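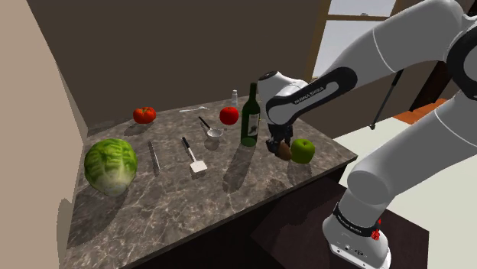 Kiwi held just above the marble-pattern worktop, green apple beside it

Ticket: label printer skipping fruit lines
Site: Wultudside shop, back office
Opened: August 27, 2025
Status: open, waiting on Mrema
Priority: medium, going up if not sorted by the next delivery

Problem
Price labels for loose fruit come out blank on the Ultik printer. Barcode fine, no name, no price. Kiwi and green apple both affected. Veg ok. Bakery ok. Sent 34 labels, 21 blank.

Tried so far
- Printer off and on. No change.
- New roll, cleaned the head. No change.
- Swapped the cable with the one from till 2. Same.
- Printed the built-in test page. Perfect, so not the head.
- Reinstalled the driver. Took ages, lost the paper size settings, had to put them back by hand. Still blank.

Update 1
Opened the product list in Rondorico. Fruit lines have a space in front of the name, veg lines dont. Took the space out of kiwi by hand, label prints. Put it back, blank again. So its the list.

Update 2
Looks like the spaces came in with the price import. Last clean copy we have is from March, prices too old to use. List is up to 3,000 lines, not doing that by hand. Find and replace in Rondorico gives error 8 and closes the window. Tried on both PCs, same error.

Update 3
Exported to a spreadsheet, trimmed the name column, imported again. Names good, but now every price has lost its pence. Rolled back straight away. Please nobody run that import agian until Mrema reply.

For now
Shelf cards written by hand for the fruit. Tills scan as normal, customers are charged the right price.

Asked Mrema
1. Can they trim the names at their end?
2. What is error 8? Not in the help pages.
3. Does the import need prices as text?

Will add their reply below when it comes in. Old roll is in the drawer under the printer, still good, use it up first.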